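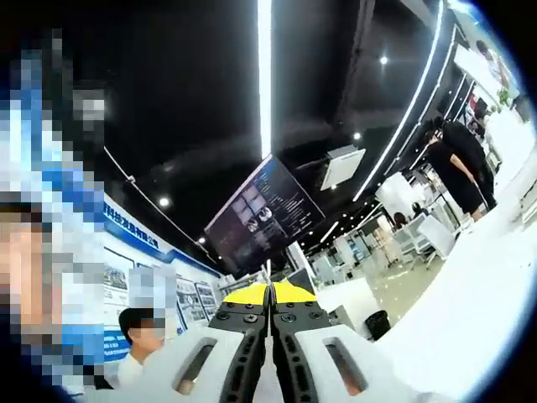
Corinne Habley
Project Lead, Rulari Cadence Study, Gatgate Athletics

Progress report to the Trovthorpe Sport Fund, period ending October

Work in this period covered the step detection module and the treadmill comparison. Step detection now runs on the watch itself. The phone is needed only to store sessions and draw the charts. Sampling stays as set out in the grant plan.

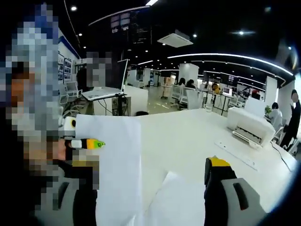

The treadmill comparison used over 700 recorded sessions. Cadence readings agreed well with the belt sensor at steady speeds. Agreement was weaker during the first 400 meters of each run, when stride length was still changing. We have shortened the averaging window for that section and will repeat the test.

Two items are behind schedule. The downhill trials need a marked course, and the permit for the Stöckli trail has not been issued. The audio cue also drifts on older watches when the screen is locked. A fix is written but has not been tested outdoors.

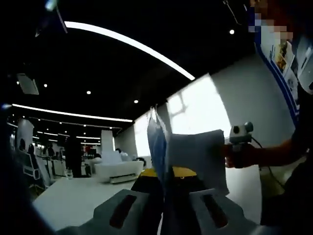
Spending is within budget on every line except sensors, where replacement straps cost more than planned. We ask to move the unused travel money to that line. The total grant does not change.

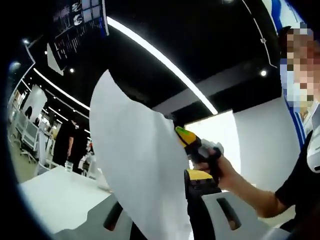
Next period: repeat the treadmill test, complete the outdoor audio test, and start the downhill trials once the permit arrives. The session data format is frozen until then.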